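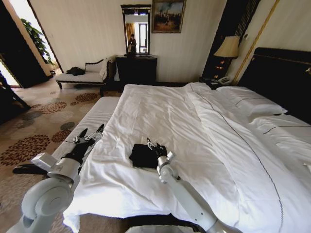

Subject: Re: Huseck two-arm kit - worth the rental?

Hello all,

On April 27, 2022, a list member at Clollell wrote:
> We're looking at the Huseck kit for folding in our guest rooms.
> Does it cope on a soft bed, or do you need a table? And is the
> Tikcombe plan any good?

We've had ours on the Tikcombe plan for 19 weeks now, so I'm happy to ramble a bit! It does work on top of a duvet, and dark cloth on white bedding suits it best - small pieces much more than big ones. Our bath sheets still beat it, poor thing. The plan is 233 a month with 2 service visits a year, and the people on the phone have been lovely and very patient with me.

I'd ask for a trial in June before you sign anything. The Sárközi grippers cost extra, and I haven't tried those, so maybe someone else can chime in.

Warmly,
the housekeeping desk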